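Wrist Camera and Gripper Check – Jar Lid Trials, Cidcombe Bench
Completed 2020-05-09, before the Triltum comparison runs
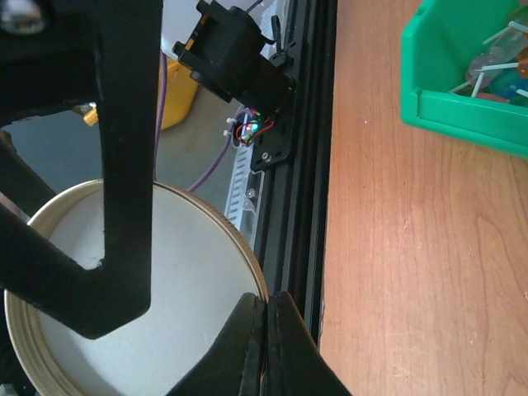 Wrist view with the jar lid at the fingers, rail and circuit board behind.

1. Finger pads seated and seam clean – PASS WITH NOTE
There is a faint reddish-brown thread along the seam of the lower finger. Please take it out with the soft tweezers and have another look before you log a trial.

2. Lid rim visible to the wrist camera – PASS
The gold rim and its ridges read nicely, even with a finger over part of the lid. The Triltum method works from the rim, so do take your time over this one.

3. Cables clear of the fingers – WATCH
The purple cable curves behind the finger on its way to the board. I would dearly love to see it tied back a little further – the Holzer clips in the top drawer should do nicely.

4. Board lights – PASS
Green lit, red LED fitted. Mounting plate screws checked by hand and snug.

5. Force limit – PASS
Set to 4 newtons, same as in September.

6. Trial log – OPEN
We have 60 of the 112 trials in, and 2 of those need their labels redone before anything goes over to Trerkinham. Please keep the old labels in the folder too, as we will want to compare them when we write up the grasp results.

Recheck items 1 and 3 at the next start-up, and thank you all for being so patient with the paperwork.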